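I came to visual novels the wrong way around. I played my first one at a friend's kitchen counter, skipped most of the dialogue, got the bad ending and decided the whole thing wasn't for me. Years later somebody handed me Himivari on a long train ride and I missed my stop. So when the writer behind it agreed to talk to me I had a notebook full of questions, and I used maybe a third of them.

We talked over a call that was supposed to last an hour and ran closer to the length of a movie. The writer works under the studio name Birnel and prefers to leave it at that, so Birnel it is for the rest of this page. I started with the obvious thing, which was how anybody ends up writing a mystery set in a closed-down ferry terminal where the only way forward is talking to people.

"I wanted to write a radio play," Birnel told me. "I had the voices and no pictures at all. Then I found out how expensive it is to record voices, and a visual novel was what I could afford." 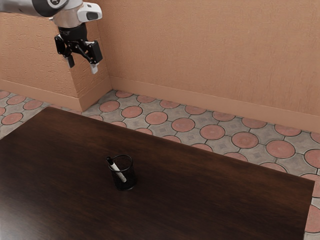 Himivari has four routes, and if you've played it you know that the fourth stays locked until you've been kind to everybody in the other three. I asked if that was meant as a moral. Birnel laughed for quite a while. "It was meant as a lock! I needed a reason for people to see the harbor chapter, because the harbor chapter took me a whole winter." Then we got off on backgrounds, and how much of an empty room you can leave on screen before the player starts hunting for something to click. I've been chewing on that one ever since. Put up a dark wooden table with plenty of floor around it and I'll wait a good ten lines for somebody to come and sit down. Birnel says the waiting is half the job, and that new writers rush it every time by throwing in a character sprite on line one.

I brought up the script next, mostly to be nosy. The finished game has 1491 separate scenes, if you count each branch on its own, and they all lived in one enormous text file until late in the project. "I'd scroll for ages to find one line about soup," Birnel said. "I knew where things were by feel. If you'd moved a paragraph I would have cried." These days there's a proper tool for it, a little branching editor called Minja that a friend of the studio put together, and Birnel talks about it the way other people talk about a new dishwasher.

We spent a long time on choices. I'm the kind of player who saves before every single one (I know, I know), and I wanted to hear whether that annoys the person who wrote them. It does, a bit. "I don't mind you saving. I mind that I taught you to. If every choice feels like a trap, I've done it badly." Birnel went back after the first demo and took out a whole string of choices that only existed to punish people, and replaced them with ones where both answers lead to the same place but the other character remembers which you gave. That's my favorite thing in the game, by the way. The ticket clerk brings up your tea order hours later and I nearly dropped the controller.

I also asked about romance, because you can't really not. Himivari gets filed with the dating games in most online stores, and there are just two characters you can end up with. Some players were pretty cross about that. Birnel wasn't cross back. "People come in expecting a menu, and I understand, I love those games too. I played stacks of them. But I could only write two people falling in love without repeating myself. The third one was coming out as the first one with a hat."

There was a hat, I'm told. It's still in the files somewhere.

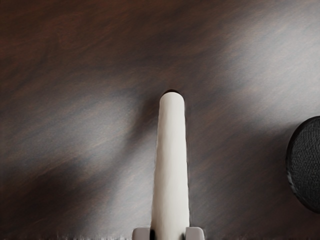
Saturia, March

The second call was shorter, and it was about the new one. Birnel had moved by then, to the upstairs half of a house in Saturia, and kept stopping to shout at a kettle. The next game doesn't have a title yet. It has a family of piano tuners, a town where the mail comes once a month, and a narrator who may be lying to you about which sibling they are. I got to read the opening and I'm not allowed to say much, only that I read it twice and changed my mind about the narrator both times.

"I'm writing it in the wrong order again," Birnel said. "Endings first. I did that with Himivari and swore I never would again, and look at me." I wanted to know what's so bad about it. Apparently the trouble is that you get attached. You write a lovely goodbye at a bus stop, and then the middle of the story refuses to go anywhere near a bus stop, and you spend weeks dragging it there by the ear.

There'll be more music this time, and a text log you can search - hooray! - and a setting to slow the text right down for people who like to read aloud. That last one came from a player's letter. Birnel reads all of them, usually at breakfast, and answers most.

I asked when we might get to play it. "When the mother stops talking," Birnel said. "She has a speech in the second chapter and she will not finish." Then the kettle went again, and I let them go.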